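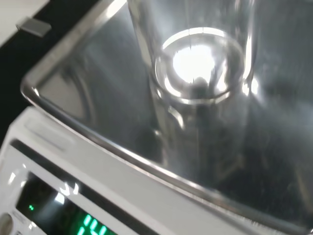
**Noman Talpur**
25 Feb 2018

Why does my digital scale give a different weight for the same jar when I take it off and put it back?

**Aqeel Shaikh**

The usual cause is the surface under the scale. Most home scales measure the bend in a small metal bar, and if the counter flexes or one foot isn't touching, the bar bends a little differently each time you set something down. Push on each corner of the scale with a finger. If it rocks at all, move it.

After that, check these in order:

- **Batteries.** A weak battery will often cause drift before the low battery sign comes on. Put in new ones and don't mix old and new.
- **Warm-up.** Turn the scale on and leave it alone for a couple of minutes before the first reading. If it came in from a cold garage or car, give it an hour.
- **Drafts.** A heating vent or ceiling fan is enough to move the last digit on a scale that reads to a tenth of a gram.
- **Placement.** Set the jar in the middle of the platform every time. On cheaper scales, a load near the edge can read differently from the same load in the center.
- **Crumbs.** Turn the scale upside down and look in the gap under the platform. A grain of rice stuck in there will hold it up.

How far off are the readings? If it's only the last digit going up and down by one, that is normal and there is nothing to fix.

**Noman Talpur**

It's more than the last digit. An empty jar read 319 grams, then I took it off, put it back and got 13 grams more. The scale is an Umero, bought used. The counter is tile. I changed the batteries last week.

**Memon**

I had an Umero and threw it out. Just buy another one, they are cheap. Mine would never go back to zero after I put a big pot of soup on it.

**Otenel**

I'd do a few tests before buying anything. Tile counters are a common problem because the grout lines sit lower than the tile, and small rubber feet can land half on and half off. Put a thick cutting board down, make sure the board itself doesn't rock, and put the scale on that.

Then test it like this:

1. Turn it on with nothing on the platform and wait for zero.
2. Put on something solid that won't change weight. A can of food works well. Don't use fruit or anything with an open top.
3. Write down the number, take the can off, and see if the display goes back to zero.
4. Do this several times without pressing tare in between.

If the display goes back to zero and the can reads the same every time, the counter was your problem. If zero keeps creeping up or down, the load cell was probably overloaded at some point – a risk with anything bought used – and that can't be repaired at home. Recalibrating won't help either. Calibration corrects a scale that is wrong by the same amount each time, and yours is wrong by a different amount each time.

One more thing about tare. If you turn the scale on with the jar already on it, many models treat the jar as zero, and the next reading after you lift it will look strange. Always start with it empty.

**Noman Talpur**

Put it on a cutting board and used a can of tomatoes. It says 810 grams every time now and goes back to zero. One of the feet was sitting on the grout. Thanks.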